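Dezső Deák has spent 14 years writing acceptance tests for shop and warehouse equipment, first at Csonka and now at Gisenano, where his subject is small goods: socks, ties, hair bands, anything sold from a hook. We spoke on 6 August 2025 at his office in Skevville. I asked whether a machine could restock a display yet.

"Some displays," he said. "Boxed goods on a flat shelf, yes. The box has six faces and it keeps them. Give me a fixed shelf height and decent lighting and I would sign that off today."

Hanging goods he rates well below that. In the current test series the item is taken up, carried to a wire rack and placed on a named hook. One series is 200 attempts. The best arm he has tested completed 103 without a person stepping in.

"People assume the grasp is the problem. Closing two fingers on fabric is fairly easy. Then the strap swings, and the strap is the part you have to get over the hook."

He divides the failures into missed hooks, caught straps and moved racks. The last group surprised him. A light spinner turns when touched, so the hook the software measured is now somewhere else. A shop assistant steadies the rack with the spare hand and doesn't notice doing it. Several of the controllers he has seen plan for one arm and treat the second as an extra.

Does training on human demonstrations help? Deák thinks so, within limits. His team has 880 demonstrations on file, performed with hand-held grippers so that the person is restricted to two fingers a side.

"It slows people down a great deal. They stop using the palm and the wrist does odd things. But the motion is one an arm could copy, and bare-handed video doesn't give you that."

On household chores he was shorter. Wiping a clear worktop is close. Laundry is the strap problem again with larger cloth. He would not buy a machine for either.

The next series starts in September at the Flurincombe site, with the same hooks and a heavier base on the rack. 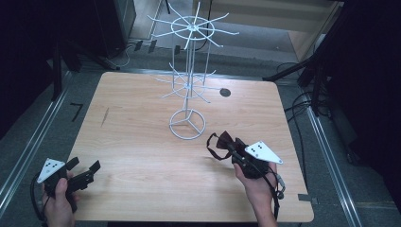
*A bow tie held in the right-hand gripper, with the wire rack standing on the far half of the table.*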